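Mandagi Ridge trail opens again, new stretch to the falls

3/16/24

By Devendra Mittal

FLOKDALE - The Mandagi Ridge trail is open end to end for the first time since the November storms, and hikers who show up this week get something extra. A new spur now drops off the ridge to the lower pool at Flukari Falls. Until now you could only see the falls from the overlook, through trees.

The whole thing runs 11 miles if you do it as a loop. Most people won't. The usual plan is to park at the Plomthorpe lot, walk up to the overlook, eat something and come back the same way. That still works fine and the climb is gentle until the last bit.

The closed part was the middle section, between the old quarry and the creek crossing. Two slides took the tread out and a lot of hemlock came down with them. Crews cut it back over the winter when the weather let them, which wasn't often.

"We'd get two good days and then lose a week," said Renata Ocampo, trail supervisor for the Flokdale parks office. "The ground up there just would not dry. Every time we dug a bench for the path it slumped."

They ended up moving the route uphill, away from the slide. It's steeper now. There are 61 stone steps in the worst spot, set by hand, and a cable along the outside for the part with the drop. Dogs manage it ok. Strollers no.

The spur leaves the main trail a little past the creek, at a brown post. Signed, but the sign is small and faces the wrong way if you're coming from the quarry. Ocampo said a second one is on order. Go down the switchbacks, over the footbridge, and the pool is right there. Big flat rocks, good for lunch. Shade all afternoon.

No swimming. The water's cold and there's an undercut ledge on the far side.

What to bring: real shoes. The lower switchbacks are clay and were slick on Ocampo's last check, and the footbridge has no grit strip on it yet. Carry water too, the tap at Plomthorpe is still shut off. Phones don't work past the quarry so get the map before you leave. Paper ones are in the box at the trailhead, or they were.

Parking is going to be the problem. The Plomthorpe lot is small and fills early on nice days. Overflow goes along the county road on the north side only, all four wheels off the pavement. The south side is posted and they do tow. There's also a pull-off by the quarry gate, room for 6 cars, no overnight.

Abelardo Barrientos runs the shuttle out of downtown Flokdale and plans to start his spring runs early this year. First van leaves from in front of the libary at eight, last one back leaves the trailhead at five. He'll hold it a few minutes for stragglers but not long.

"If you're going all the way round, start with me in the morning," Barrientos said. "People take the second van and then they're running down the hill at the end. It's no way to see it."

He suggests going counterclockwise. You get the steps on the way up, when your knees are fresh, and the long easy grade through the beech woods for the finish. The views open up to the west after the second mile and stay open most of the way along the ridge. On a clear day you can see the reservoir.

For anybody staying over, a few choices. The campground at Mandagi Creek opens its lower loop this month, tent sites only, first come. The upper loop waits until the road is graded. In town, the Flokdale Inn has rooms, and Efthymia Vrettos has two guest rooms above her bakery on Mill Street, with a shared sitting room and breakfast included. She packs trail lunches if you ask the night before. Sandwich, apple, one of the walnut rolls.

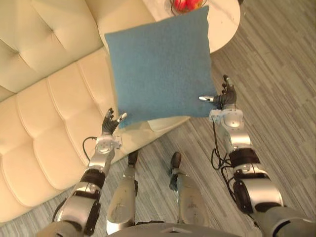
Vrettos said bookings picked up as soon as word got around about the falls. Mostly couples, some birders. The warblers come through the creek bottom in spring and the footbridge ought to be a decent place to stand for them, early, before the shuttle crowd gets down there.

Not everyone is thrilled. Octavio Lucero, whose land borders the county road near the trailhead, said he's had cars across his gate before and expects more of it. He has asked the county for posts along his frontage. "I like the trail, I walk it myself," he said. "I just need to get my truck out."

The county hasn't answered him yet. Ocampo said her office is in favor of the posts and would put them in if it gets the go-ahead.

The work was paid for out of the parks repair fund, plus a private gift that covered the footbridge. Ocampo wouldn't name the donor. She did say about 400 people walked the open sections on the busiest day last fall, before the storms, and she's expecting crowds like that again once the trees leaf out. If you want it quiet, go midweek, or go in the rain.

A few more things. Bikes are allowed from Plomthorpe to the quarry and not beyond. Horses not at all this season, the new tread needs time to pack down. Dogs on leash the whole way, and that includes the pool. Pit toilets at the trailhead and at the quarry; the quarry one was locked when we stopped by but is supposed to be open now.

The overlook bench is gone, it went in the storm. There's a log.

Guided walks start up again later this spring, leaving from the trailhead kiosk. They go as far as the falls and back at an easy pace, with plenty of stops for wildflowers. Trillium should be showing on the lower slopes by then and the bloodroot maybe sooner. Free, but sign up at the parks office desk, the online form isnt working.

Trail hours are dawn to dusk. Check the notice board at Plomthorpe for closures after heavy rain, especialy on the steps.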